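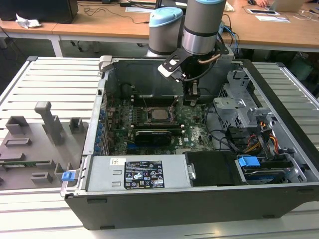 *Dell tower on its side, panel off, no cooler on the CPU.*

3/4/19 — notebook, glaze room

Really good day on the ash glazes! Writing this up before I wash my hands properly, so excuse the smudges.

Opened the kiln with Ffion this morning. The Rey base (our name for the plain wood ash and feldspar mix, for anyone reading who missed the winter tests) has finally stopped crawling. Every tile on the middle shelf came out covered edge to edge. The ones with the extra clay have that soft runny green I have been chasing for months, with the little rivulets pooling above the stamped line. I could have looked at them all morning, and more or less did.

What changed from last time:

- ash washed 3 times, sieved wet, then dried flat on the plaster bat
- a bit of the clay calcined before mixing, the rest raw
- tiles wiped with a damp sponge and left overnight before dipping
- slower through the early part of the firing

I changed too many things at once, I know. Jairo said so as soon as he saw the list. My bet is on calcining the clay, because the old tests cracked while they were still drying on the board and these ones didn't. To check, I'm going to run the same batch again with all the clay raw and everything else left alone.

Firing: preheat at 225 and held there until the spyhole mirror stopped fogging, then up slowly. Jairo's log has the full curve, see the green binder. Cooling was just the kiln shutting off with the damper closed. The cones on the bottom shelf leaned less than the ones on top, so the bottom is still running cooler. Tiles down there are drier and a little sugary on the surface. Nice to touch, no good for a cup.

Tile 19 is the star. It's the Lokineck ash (orchard prunings, mostly apple) over the iron slip. Where it's thin it goes a warm toast color, where it's thick it breaks to blue-gray, and there is a band in between that I can't put a name to. Wálter wants it for the bowls. I want it for everything. We need more of that ash before anyone promises bowls to anybody — the bucket is down to the last few scoops and the next pruning pile won't be burned until June.

Less happy: the Flukunell ash. Pinholes all over, same as before. Áine thinks it's salts left in from not enough washing and she may well be right, the water off it was still slippery after the second rinse. She's going to soak what is left and change the water daily. If it still pinholes I'd like to try it as a small addition to Rey instead of on its own.

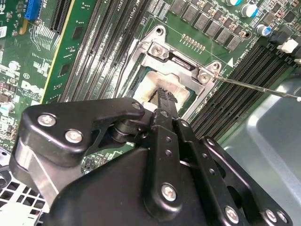

*CPU socket area on the Dell board, close in.*

Batch card for the repeat is 1647. Please write that number on the back of the tiles in iron wash, not pencil! I have two lovely ones from today that I can't match to anything.

Other bits:

- 80 mesh sieve has a tear near the rim, use the other one
- Brayan is making a fresh set of test tiles from the stoneware, L-shaped this time so they stand up and we can see the run
- kiln wash on the bottom shelf needs scraping where the Evon test dripped (my fault, dipped it twice)
- dust masks are in the drawer under the scales, wear one for dry ash

Next firing when Brayan's tiles are bisqued. Tile 19 is on the windowsill, go and look at it in daylight.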